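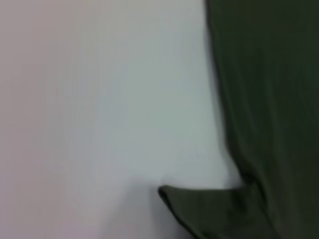

4.2 Do color cues change what people buy?

The claim that shoppers respond to the background color of a display has been repeated so often that few papers now bother to support it. Michalski's Trerthorpe survey is the usual source. It drew on 708 completed forms, all collected in May, and asked people what they remembered noticing. Memory of a color is weak evidence that the color did anything.

We went back to the sales records of the Lundau shop, where the backdrops were changed on a fixed schedule. Of 1,678 receipts, those from the dark-backdrop weeks had a slightly higher mean value. The gap shrank by more than half once we removed the 5 largest purchases, and it vanished when clearance days were left out (Figure 7).

Figure 7. Mean receipt value by backdrop, with and without clearance days. Bars show standard errors.

Chmielewska has argued that the effect is real but short-lived, and would be lost in weekly totals. That may be so. Her own hourly data from the Dudek branch, however, cover a single season, and the staff who changed the backdrops also chose which goods went in front of them. Until those two decisions are kept apart, we see no reason to treat the Gramimau guidelines on display color as anything more than house style.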